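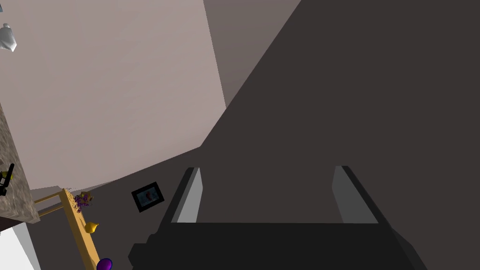
Figure 6.1 Open gripper over a dark surface (computer rendering).

Chapter 6
Fixed and Variable Costs

What you will study in this chapter

How to tell a fixed cost from a variable cost
How to find total cost and average cost
Why average cost falls as output rises
Where the simple model stops working

Key terms: fixed cost, variable cost, total cost, average cost, mixed cost, relevant range

6.1 Two kinds of cost

In Chapter 5 we looked at what a business takes in. We now turn to what it pays out. Every business has bills, and the bills do not all behave the same way. Some stay the same whether the business is busy or slow. Others go up and down with the amount of work done.

Consider Gatti, a small shop in the town of Prisberg that makes and sells candles. Each September, like every other month, the shop pays $3,095 in rent and insurance. It pays this amount if it makes a great many candles, and it pays the same amount if the doors stay shut. A cost of this kind is called a fixed cost.

The shop also buys wax, wicks, jars, and labels. Together these come to $6 for each candle. If no candles are made, nothing is spent on them. If one more candle is made, another $6 is spent. A cost of this kind is called a variable cost.

The word "fixed" can mislead students. It does not mean that the amount can never change. The landlord may raise the rent next year, and the insurance company may lower its price. It means only that the amount does not depend on how much the business makes during the period we are studying.

6.2 Total cost and average cost

Total cost is the sum of fixed cost and variable cost. For Gatti, the monthly total is $3,095 plus $6 times the number of candles made.

Suppose the shop makes 200 candles in a month. The variable cost is $1,200, so the total cost is $4,295. Divide by the number of candles to get the average cost, which comes to $21.48 per candle after rounding to the nearest cent.

Now suppose the shop makes 1,000 candles. The variable cost is $6,000 and the total cost is $9,095. The average cost is $9.10 per candle, again rounded.

The wax did not get cheaper. Each candle still uses $6 worth of materials. The average fell only because the same rent and insurance were divided among more candles. Accountants call this spreading the fixed cost. Look for it whenever a business says that it needs more volume.

Notice also that the average cost can never fall as low as $6 in this example. However many candles are made, each one carries a small share of the rent.

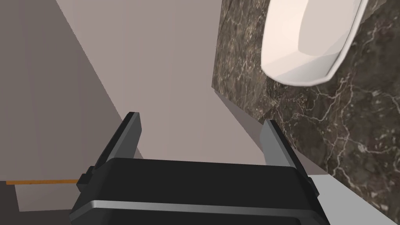
But rent goes up as soon as you need a bigger shop, one reader of the first edition wrote to us, so how can you call it fixed? The objection is a good one, and the answer has to do with the range of output we have in mind. Gatti can use its present shop up to a certain number of candles per month. Past that point it must rent more space, and the fixed cost jumps to a new level. The span of output over which the fixed cost holds steady is called the relevant range. All the figures in Section 6.2 assume that the shop stays inside it.

6.3 Costs that are partly fixed

Many bills do not fit either group. Clonex, a print and copy shop, leases its copiers under a contract with two parts. There is a flat monthly fee, and there is also a charge for each page printed. The flat fee is fixed and the page charge is variable. The bill as a whole is a mixed cost.

Electric bills, phone plans, and delivery contracts are often mixed costs. To work with one, split it into its two parts and add each part to the proper group. If the bill does not show the parts separately, they can be estimated by comparing a slow month with a busy one. Section 6.5 explains the method.

Wages need special care. Plastora, a maker of food containers, pays its office staff a yearly salary and pays its packers by the hour. The salaries are treated as fixed. The hourly wages are treated as variable as long as hours rise and fall with output. If the packers are promised a minimum number of hours each week, the pay for those hours belongs with the fixed costs.

Before you go on

1. Sort these costs for a bakery: flour, property tax, paper bags, the oven lease, a phone plan with a charge for extra minutes.
2. Find Gatti's total cost for a month in which no candles are made.
3. Gatti's landlord raises the rent. Which changes, the fixed cost, the variable cost, or both? What happens to the average cost?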